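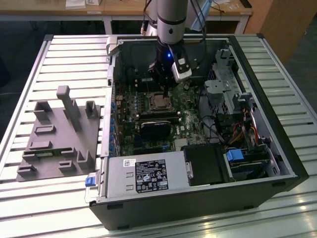 To: Equipment Reuse list
Subject: Re: Desktop towers for the Povden branch, memory and processors

The Trultham Equipment Reuse Office thanks the Povden branch for its inquiry, which is quoted below so that other branches may follow the reply.

> The Povden branch has been allotted 46 desktop towers from the
> Gulasetti warehouse. The inventory sheet lists a processor for each
> unit but leaves the memory column blank. May we assume that memory
> is included? We would also like to know whether the processors are
> to stay in place during transport, and whether our staff should
> remove the heatsinks before the units are accepted.
>
> Povden branch, Receiving Desk

Memory is not included. All modules are withdrawn at Gulasetti and pooled, and each branch draws what it needs from the pool after its towers have been inspected. A blank memory column therefore means that the slots have been cleared. The Povden branch should submit its request on the usual parts form, stating the number of modules and the slot labels as they are printed on the board. Requests that give only a total cannot be filled, as several board types are in circulation and they do not all number their slots in the same sequence.

On the boards with four slots beside the socket, the printed numbers do not run in order. Staff who fill the slots from one side to the other will place a pair incorrectly. Please read the lettering next to each slot before seating a module.

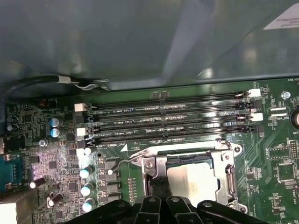 Memory slots DIMM2, DIMM4, DIMM3 and DIMM1, all empty, with the processor bracket open below.

Processors are to remain in their sockets during transport, with the bracket closed and the lever secured. The bracket may be opened at the bench for inspection only. Staff should not touch the socket contacts, and any unit with a bent contact is to be set aside with a red tag and reported to this office.

Heatsinks should not be removed on receipt. Where a heatsink must come off for inspection, the old thermal compound is to be cleaned from both surfaces and fresh compound applied before the unit is powered on. Each branch may order compound from the Nasrallah supply room, 3 tubes at a time.

The following points apply to bench work at all branches:

- Disconnect the power cord before the side panel is opened.
- Lay the tower on its side with the open face up.
- Keep drive and power cables clear of the board while the bracket is open.
- Record the service label before any part is moved.

Drives of 500 GB and larger are erased at Gulasetti. Of the 46 towers allotted to Povden, 41 are cleared for release and the remainder will follow in October.

Equipment Reuse Office
Trultham

Comments (3)

Does the parts form accept two board types on one sheet, or should we send separate sheets?

Separate sheets, please. The supply room returns mixed ones.

Our branch had two units that would not start until the modules were moved to the slots marked 1 and 2. The note on numbering is appreciated.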